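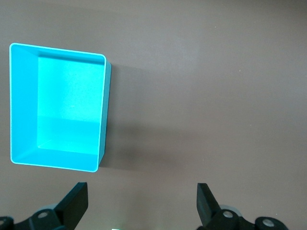

Open cyan bin with a pale rim.

Changes to small-parts storage at the Tutton stockroom

From November, fasteners and seals will be issued by bin location, and the old drawer numbers will no longer be accepted on pick slips. The recount closed at 2,251 stock lines. Of these, 954 had no movement in 60 months and have been moved to the Prernero annex. Requests for annex stock go to Riku Fujimoto and are filled the next working day.

Reorder points are now set from average monthly use plus one supplier lead time. Lines with fewer than five issues a year are ordered on request only. Metric and inch threads stay in separate aisles.

Return unused parts with the original slip. Mixed returns will be sent back to the requesting shop. Corrections to the location list: Tia Mottram, stores desk, before noon.

5 shares | 0 comments

This site uses cookies. Accept | Manage settings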